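Furnaslow 20 Office Desktop — Refurbished

Item no. 1040
Grade: B
Sold by Trimadmont Business Computers

The Furnaslow 20 is a plain tower for email, spreadsheets, invoicing and web browsing. It comes with a keyboard, a mouse and a power cord. Monitors are sold separately.

Grade B units work fully but may show light scratches on the side panels. We do not repaint cases. Missing rubber feet are replaced before packing.

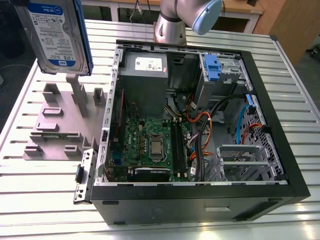 Orders placed before noon leave our Breathnach warehouse the next working day. Delivery is to the front door only. If you need more than 7 units, ask for a quote first — we can usually match the grade across a batch, though stock runs low in June.

What's included
Tower
Wired keyboard and mouse
Power cord
Printed setup sheet

Not included
Monitor
Speakers
Office software

Returns are accepted for 20 days. Keep the carton and the foam corners. Units sent back without them are charged a repacking fee, taken from the refund.
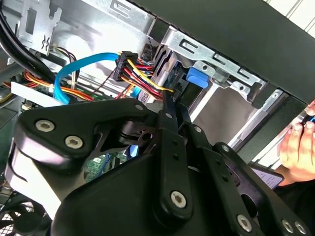
Inside a desktop case, with the side open and cables in view.

The warranty covers parts and labor for one year. It does not cover spills, lost files or damage from a power surge. Back up your files before sending a unit in for service.

Related items
Grillura wired keyboard, black
Furnaslow monitor stand, item no. 1013
Spare power cord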